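# Wrist camera and gripper reset on the Omix cell at Tovstead

2022-03-16

The Omix bench cell at Tovstead is back on its normal schedule after a gripper service and a fresh wrist camera calibration. Handling checks are being run with painted wooden blocks.

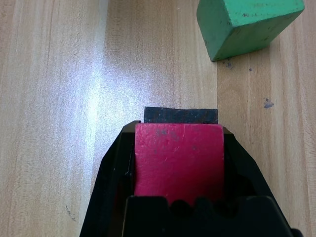
Imai asked whether the fingers could have been cleaned in place, with the gripper left on the arm and the calibration untouched. The maintenance notes say no. The mounting screws had to come out to reach the slide, and once the gripper has been off the flange the old camera offset can't be trusted.

The fault first showed up in February as a slow close. The controller logged 154 grip timeouts before the cell was taken out of service, most of them on the second half of the stroke. Dried grease was found in the slide. It was wiped out and replaced with a lighter grade, applied thinly and worked in by hand over the full travel.

Both fingers were then refitted and the screws tightened in 3 passes. The wrist cable was rerouted with more slack at the last joint, where the jacket had begun to rub. No wear was found on the conductors.

Calibration took longer than the mechanical work. The first set of poses was thrown out when the camera bracket was found to be slightly loose. A second set of 209 poses was accepted, and the new offset was saved under a separate name so that the old one can still be loaded for comparison.

The check routine picks up a block, lifts it, sets it back on the tabletop and opens. It ran for 959 cycles without a timeout. Grip force was left at the earlier setting.

Glare on the varnished tabletop is still an open item. Nudton has supplied a diffuser for the overhead lamp, to be fitted at the next stop. Exposure on the wrist camera stays fixed until then, and operators are asked to leave automatic exposure off.

The slide will be inspected again after up to 3 months of running.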